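In Praise of the Dull Gripper Test

Posted 20 August 2026 in Opinion

I have a soft spot for soft things. Give me a hand-held gripper and a pile of hair accessories and I'm happy for an afternoon, and I've come to believe (strongly, as you'll see) that an afternoon like that tells you more about a gripper than any spec sheet on the shelf. Most of us compare grippers on blocks, cups and cans. I'd like to make the case for cloth. 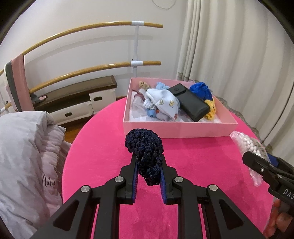
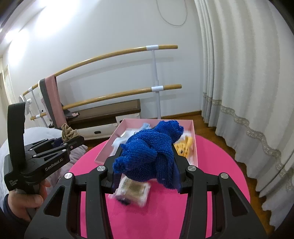

Crocheted yarn in the first, terry cloth in the second, with ribbed blue pads doing the holding in both.

A block forgives you. It has flat faces, it keeps its shape, and if your fingers close a little off center it slides into place and everybody is pleased. When we put together our first comparison at Pondham last December, it was blocks from start to finish. We ran 200 picks with one tool and 200 with the other, the scores came out so close that we argued over rounding, and we went home believing that the two were the same tool with different screws.

Then we switched to fabric and the gap opened up right away! Same people, same table height, 300 picks each. One tool kept coming up with a beautiful pinch of a single layer while the rest of the item stayed where it was. The other took a fat, ugly, reliable bite. On a block you would never have known.

What I love about cloth is that it makes you think about where a grasp begins. With yarn that has big open loops, a fingertip can go into the work instead of around it, and then you've got a hold that looks wonderful and is really one strand doing all the carrying. With terry the loops are tiny and the pad gets a grip almost anywhere, but the thing bunches up, and whatever you wanted to do with it next (fold it, lay it flat, hand it over) has just become harder. So is that a good grasp? Our old score sheet said yes, because the item left the table. I think the old score sheet was wrong, and I helped write it.

That brings me to pads, my favorite subject, and I'll try to keep it short. People spend weeks choosing an arm and five minutes choosing what goes on the fingertips. I'd turn that around. The pad is the only part of the whole system that meets the object, and you can swap it in the time it takes to make coffee. Ribbing matters, and so does which way the ribs run. So does how much the pad gives before the metal or plastic behind it takes over. In our little project, which we call Jorkach after a misheard word that stuck, we tried a smooth pad, a ribbed pad and a softer ribbed pad on the same set of items. The change from smooth to ribbed moved our fabric results further than the change from one gripper to the other. I was delighted by that. A colleague who had just filled in a purchase request was less so.

The second thing I'd argue for is using both hands. I know, it doubles the work. You need two tools, two streams to line up, and someone with the patience to keep both wrists in a sensible position for a whole session. But think about how you handle a scrunchie or a headband yourself. You hold one part still and do something with the other. A one-handed test of a gripper on soft goods is like judging a fork without a knife on the table. You'll learn something, sure, and you'll miss what people do for most of the day.

Two tools also show you problems of plain bulk. Can the fingertips meet over a small tabletop without the bodies bumping? Can one reach into a shallow box while the other waits next to it? Does the linkage spread so wide as it opens that it hits the wall of the box before the fingers get down to the item? None of this is in the brochure, and all of it decides whether a tool is pleasant to use by the end of the second hour.

I've heard the objections. The one I take most seriously is repeatability. A block is the same block every time, and a crocheted thing lands differently on each drop, so how can you compare anything? My answer is to do more drops and quit worrying about making each one identical. Our full fabric log now stands at 1,048 picks, and the differences between tools are steadier in it than they ever were in the block data. Mess averages out if you let it. If you insist on one neat starting pose, you end up measuring your own ability to lay out a neat starting pose.

The other objection is that it's dull. Well, yes, a bit! You pick up a hair tie, you put it down, you write a letter in a column. But I find I watch more closely than I do with rigid parts, and I come away with notes I want to act on. The last session gave me a page and a half on edge grabs alone, plus a reminder to myself to try the pads a notch narrower.

If you want to try this, start small. Raid a drawer for things with different textures, and include something floppy, something stretchy and something in a slippery package. Use a bright tabletop if you have one, because a dark table swallows dark fingertips on camera. Write down what the grasp was for before you make it. Score the hold and the next step in separate columns. Swap the pads before you swap the gripper.

We're doing the next set with the Costa arm and the Avach controller in the loop, 300 picks to begin with, the same fabrics and the same pads we've been using by hand. My bet is that the arm will do better than us on terry and much worse on crochet. I've been wrong about yarn before, so I've written the bet on the whiteboard where the others can hold me to it.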